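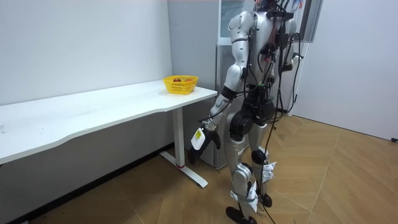 Biljana Nikolovski thinks I'll be dead before one of these can put away a week's shopping, and she told me so over the phone tonight while I was trying to get the lid off the soup. She wasn't being unkind about it. She has been hearing since we were girls that the housework was about to be taken off our hands, and she says that in all that time the only machine that kept its promise was the washer, and even that one won't carry the basket up the stairs.

11/01/2024, and bitterly cold, and I haven't written in here since before the holidays, so I'll try to do this properly. I've spent a good part of today thinking about fruit. The tall silver fellow stands at the white desk with all its wires hanging down its back, and what it has in front of it is a yellow basket with a couple of pieces of fruit in it, and that is the whole of the job. I could do it with my eyes shut and the kettle on. But then I went home and watched my own hand pick an orange out of the bowl – I must have done it six times, the cat thought I'd gone soft – and there's an awful lot going on. My fingers were opening before I'd got there. I knew how heavy it would be. When I took a softish plum I held it differently and couldn't have told you how.

Sugden's piece in the newsletter says 922 tries at a chore before he'd trust a machine with it in his own kitchen. I don't know where he gets the 922, and I suspect he doesn't either, but I like a man who commits to a figure. Dretberg, on the other hand, want 2,370 for that folding contraption in their catalogue, and all it does is towels, and you have to hand it the towel. I'd sooner fold. I find I do my best thinking over towels anyhow, and I'm not sure I want to give that up to anyone, with or without wires.

Had the soup, which needed salt. Must ring about the furnace filter. 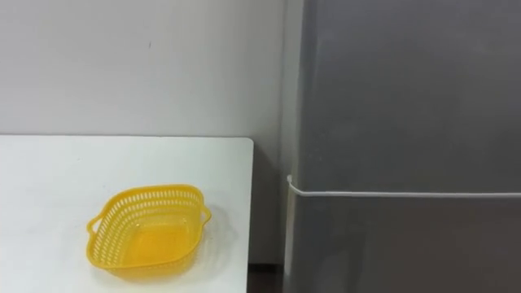

Emptying is easy and filling is easy, wrote Ekene Garba in his last letter, and it's knowing when to stop that will take them years. I went and dug the letter out of the drawer this evening to be sure I had it right. He was writing in July about the shop in Dralham, where they'd been talking of getting something in to do the shelves overnight, and his point was that a person walks past a shelf and sees it's fine and goes on to the next thing. You look at an empty basket on a clean table and you know without thinking whether it's waiting to be filled or waiting to be put away. It depends what time it is and who's coming to supper. How you'd ever explain that to a machine I can't imagine, although I couldn't have imagined the telephone in my pocket either, so I'm a poor judge.

I do think they'll get there with the plain lifting and carrying. My colour is firmly on the hopeful side, whatever Biljana says. With my wrists the way they are this winter I'd welcome something to bring the potatoes up from the cellar, and I wouldn't care a bit if it took 3 tries at the door. Slow is fine. I'm slow myself.

Bed now. Nakach want their library books back by the end of the week and I'm still only 2 chapters into the one on beekeeping.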